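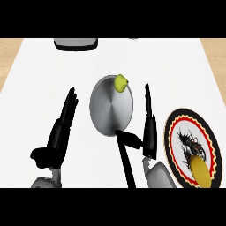
Category: Robotics open days and public demonstrations

Nakeo Open Day

The Nakeo Open Day is a yearly visit day held in January at the Nakeo robotics workshop in Nieto. I've been going for long enough that I was asked to write this entry, so please forgive the bits that sound more like me than like an encyclopedia.

Background

Nakeo makes control software for two-armed robots, mostly the sort meant for kitchens and canteens. The open day began as an evening for families of the staff and grew from there. The most recent one drew 881 visitors, and the queue went right past the bike sheds (bring a hat!). Otis Begay has run the programme from the start, and he still does the first talk himself, usually without notes.

The table demonstration

Most people come for the table demonstration, and I'm no different. It is done in simulation, on a big screen at the end of the hall, and the things on the table are kept very ordinary - a round metal pan, a patterned plate with a black rim and a red zigzag, and a bit of fruit. In the view used for this page a small yellow-green pear is resting on the upper rim of the pan, and a longer yellow fruit lies across the plate. The robot has a black hand up on the left of the pan, fingers together, and a narrow black gripper on the right.

I like that they use such plain objects. A pear is an awkward thing for a robot, fat at one end and thin at the other, and a shallow pan gives it plenty of chances to roll off. Otis talks over the screen the whole time and takes questions as they come, so you can ask why an arm has stopped or what it is meant to be looking for, and he'll tell you if he doesn't know. Each session lasts 38 minutes. Children sit on the floor at the front and they shout advice, nearly all of it bad.

The software

The demonstration runs on Binon, the workshop's own simulator. According to the leaflet I was given, its library holds 2,775 household objects, crockery and fruit included. Before Binon the team used an older program called Vindik, which I remember mainly for crashing in the middle of talks and for a teapot that sank slowly through the table. Some of us miss the teapot.

Rest of the day

There's a smaller room where visitors can move a simulated arm themselves with a pair of hand controllers. Turns are short and the line is long, so I'd go there first and catch a later talk. I had a go last time and knocked everything off the shelf in one sweep - very satisfying, but it doesn't score well.

Visiting

Doors open at 10 in the morning. Entry is free, though the table demonstration needs a ticket from the front desk. The canteen does a decent cheese toastie and stays open until the last talk ends.

See also: Binon; Vindik; Public events in Nieto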